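Come teach our robots to handle paper: paid sessions at Herton, Stindham
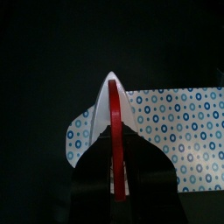
The gripper with a thin red strip, white paper and a dotted sheet.

We are looking for 23 patient people to guide a robot arm by hand controls through folding, wrapping and tying, so our learning system has plenty of good examples to study. You don't need any background in computers (our best operator so far used to run a flower stall!), only steady hands and a liking for small, fiddly jobs. We have 1,449 recordings already and would dearly love more, clumsy tries included.

Sessions last two hours, with tea and a long break in the middle. Please write to Felicja Sadowski at the Herton front desk by Sun 18 May, and tell her which mornings suit you.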